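Section 4. Fitting the Wall Lights in Your Room Box

Read this section through before you peel the backing off anything. The Gralleo kit has two wall lights, one ceiling lamp and a reel of copper tape. The walls should already be papered and dry.

1. Lay the back wall flat, paper side up. Mark the lamp positions in pencil, level with the top of the dresser.

2. Run the copper tape in two parallel strips from the marks to the lower left corner. Press it down with the back of a spoon. Do not crease it.

3. Where the tape has to turn a corner, fold it over on itself. Cut pieces laid end to end will not carry current reliably.

Note: If you papered with fabric, put a strip of thin card under the tape.

4. Push the pins of each wall light through the tape, one pin per strip. A pin that touches both strips will short the circuit.

5. Connect the battery holder and test before gluing. Both lamps should come on at once.

Caution: Use only the battery holder supplied. Do not connect the lights to a household outlet or a train transformer.

6. If a lamp stays dark, take it out and move it a hair to the side — the pin has most likely missed the strip.

7. Glue the lamp bases with a small dot of tacky glue. Leave overnight.

8. Stand the back wall in its groove and slide the side walls in. Keep the tape ends outside the box until the floor is in.

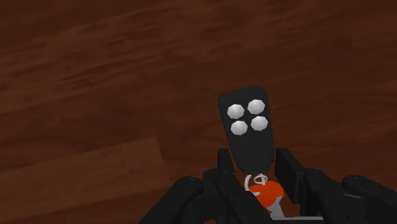 Maj-Britt Solberg writes that she got on better fitting the ceiling lamp before the side walls went in, and that she hid the wire behind a strip of cornice cut from a coffee stirrer. Either order works with this box, but leave enough wire to lift the ceiling off later.

9. Set out the furniture last. Keep paper shades and doll clothes clear of the bulbs.

Replacement bulbs are listed in the parts table under number 191.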